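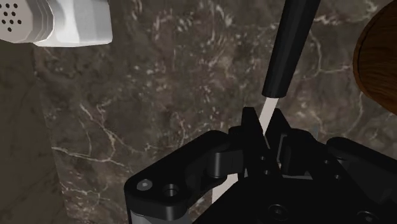
Old wells need a closing date

Bevar wants another extension on its two shallow-water platforms, and I think the regulator should refuse. The field made 110 barrels a day in April. That barely covers the supply boat.

Each extension pushes back the plugging work, and the bill grows while it waits. There are 36 wells out there. Gerrit Molefe, who used to run the platforms for Bevar, told me nine of them have not flowed in years.

The company says a higher oil price could change the sums. It said so last time too. Set a date, make Bevar put the money aside now, and let Sterico or whoever wins the contract get on with the plugging.

Zinhle Maluleke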